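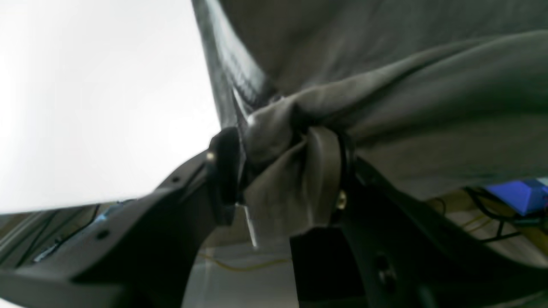 サエントン寮 リネン室・洗濯室 安全点検チェックリスト(コメント付き)

点検日:2026年8月28日
点検者:ビアンカ・ネアグ
立ち会い:ソンバット・ポンシリ(夜間担当)
前回の点検:4月

いつも洗濯室をきれいに使ってくださって、ありがとうございます。今回も項目ごとに「良」「要注意」「要修理」のどれかを付け、気がついたことを横に書き添えました。毎回コメントが長いと言われるのですが、丸印だけでは次に点検する方が困るだろうと思うと、ついつい書いてしまうのです。お急ぎの方は「要注意」と「要修理」のところだけでも読んでいただけたらうれしいです。

1. 出入口と通路

1-1 扉が最後まで開くか …… 良
4月には扉の裏に折りたたみ式の物干しが立てかけてあって、半分ほどしか開かない状態でした。今回はすっきり片づいていて、大きなかごを抱えたままでも通れます。片づけてくださった方、どなたか存じませんが助かりました。

1-2 通路に物が置かれていないか …… 要注意
乾燥機の前に洗剤の箱が積んでありました。配達が届いたばかりだったそうで、事情はよくわかるのですが、夜は照明を落とすので足を引っかけやすい場所です。届いたその日のうちに棚の下段へ移してください。重いので、お二人でどうぞ。

1-3 床の滑り …… 要注意
二号機の足元に水がにじんでいました。給水ホースの継ぎ目を締め直して、ひとまず止まっています。明日の朝、もう一度見ます。マットの端がめくれているのも気になったので、裏にテープを貼っておきました。テープは一時しのぎですから、新しいマットを注文票に書き足しました。

1-4 非常灯 …… 良
試験ボタンを押して点灯を確認。

2. 洗濯機

2-1 電源コードと差し込み口 …… 良
焦げ跡、ぐらつきともになし。差し込み口の埃は乾いた布で拭き取りました。拭くときは必ずブレーカーを落としてからお願いします。わたしも昔、横着をして手がびりっとしたことがあります。あれは嫌なものです。

2-2 アース線 …… 良

2-3 扉のロック …… 要修理
三号機のロックが、運転が終わってもなかなか外れません。力いっぱい引っぱった跡が取っ手に残っています。気持ちはよくわかるのですが、無理に開けると次は閉まらなくなります。電源を切って数分待てば外れますので、修理が済むまではその方法でお願いします。修理はオスインサイドさんに依頼済みで、部品の取り寄せに14日かかるとの返事でした。

2-4 振動と異音 …… 良
二号機が脱水のときに少し歩く癖がありましたが、ソンバットさんが脚の高さを直してくださってから落ち着いています。厚手の毛布を一枚だけ入れると偏りやすいので、タオルなどを足してもらえるとなお安心です。

2-5 詰め込みすぎの注意書き …… 要注意
貼り紙が色あせて、肝心の数字が読めなくなっていました。正しくは乾いた状態で7キロまでです。新しい紙に書き直して、前より大きな字にしました。

3. 乾燥機

3-1 糸くずフィルター …… 要注意
今回いちばんお伝えしたいのがここです。二台とも、フィルターに糸くずが厚くたまっていました。火事のもとになりますので、面倒でも一回使うごとに取ってください。「前の人が取るはず」とみんなが思っていると、そのままになってしまうんですよね。使う前に見て、使った後に取る。どちらか片方を忘れても、もう片方で気づけるように、この二段構えでお願いしたいのです。

3-2 排気ダクト …… 良
外側の吹き出し口に鳥の巣なし。昨年は巣があったので、今年も春からずっと気にして見ていましたが、隣の木のほうがお気に召したようです。

3-3 油の付いた布を入れていないか …… 良
厨房のロドリゴ・アルーダさんに確認しました。料理油の染みた布巾は厨房のふた付き缶に集め、外の業者さんに出しているとのことです。洗っても油が残っていることがあり、乾燥機の熱で発火するおそれがあります。個人で使った布も同じですので、マッサージ用オイルのタオルなどは、しっかり洗ったあと自然乾燥にしてください。

3-4 運転終了後の放置 …… 要注意
夜のあいだ、熱いまま丸まった洗濯物が入っていることがあるそうです。冷却の時間まで終わったら取り出して、広げておきましょう。お部屋に戻るときはタイマーをお忘れなく。

4. シーツ・布類の保管

4-1 棚の固定 …… 良
壁の金具を一つずつ手で揺すってみましたが、緩みはありませんでした。

4-2 棚の最上段 …… 要注意
最上段は軽いものだけという決まりですが、冬用の毛布が戻ってきていました。引き出すときに頭の上へ落ちてきますし、踏み台の上では受け止めようがありません。中段の右を空けてありますので、そちらへお願いします。

4-3 棚と天井のすきま …… 良
火災報知器のまわりもきちんと空いています。前の点検でアシュラフル・カルナラトネさんが棚に引いてくださった赤い線、とてもわかりやすいです。これからもあの線より上には積まないようにしましょう。

4-4 布のほつれ、破れ …… 要注意
シーツの縁がほどけているものがありました。長い糸は洗濯槽の軸に巻きつくことがありますし、ベッドの横で足の指に引っかかることもあります。直せるものは縫い物の箱へ、直せないものは雑巾用の袋へ入れてください。迷ったら縫い物の箱で結構です。わたしが見ます。

4-5 たたむときの姿勢 …… 良
大きなシーツは、できるだけ二人でたたみましょう。一人のときは、床に引きずらないよう作業台に半分のせてから角を合わせると楽です。裾を踏んで転んだという話が4月にありました。幸い青あざで済みましたが、どうぞ気をつけて。

5. 洗剤・薬剤

5-1 容器の表示 …… 要修理
詰め替えた瓶のうち、ラベルのないものが見つかりました。中身がわからないので使用を止め、鍵のかかる棚に移してあります。心当たりのある方はネアグまでお声がけください。叱ったりしませんから、安心して来てくださいね。

5-2 塩素系と酸性の分離 …… 良
別々の棚に分かれています。混ぜると有毒なガスが出ますので、新しく入った方にも必ず口頭で伝えてください。貼り紙があっても、読まない人は読まないものです。

5-3 手袋と保護めがね …… 要注意
めがねはありましたが、手袋は小さいサイズしか残っていませんでした。大きいサイズをウステッド商店に注文しました。

6. 緊急時の備え

6-1 消火器 …… 良
圧力計は緑の範囲内。前に物は置かれていません。

6-2 救急箱 …… 要注意
やけど用のガーゼが期限切れでした。予備と入れ替えましたが、予備もこれで最後です。

6-3 連絡先の掲示 …… 要注意
夜間の内線が古い番号のままでした。現在は内線22です。ペンで直してありますが、清書したものをエカチャイ・シッティチャイさんが用意してくださるそうです。

まとめて対応をお願いしたいこと

三号機の扉ロック:オスインサイドの修理待ち。担当はソンバットさん。
ラベルのない瓶:中身が判明するまで触らないこと。担当はネアグ。
糸くずフィルター:全員。本当に、全員です。
救急箱のガーゼ:事務所で購入。担当はエカチャイさん。

立ち会い者のコメント(ソンバット)
夜11時以降の乾燥機の使用は控えてもらえると助かります。見回りの間隔が空く時間帯なので、何かあったときに気づくのが遅れます。二号機の水漏れは夜のうちにも見ておきます。

点検者より追記
暑いなか、最後まで付き合ってくださったソンバットさんに感謝します。冷たい麦茶もごちそうさまでした。この用紙の写しは洗濯室の扉の内側に下げておきますので、お気づきのことがあれば余白に書き込んでください。余白が足りなければ、裏も使ってくださって構いません。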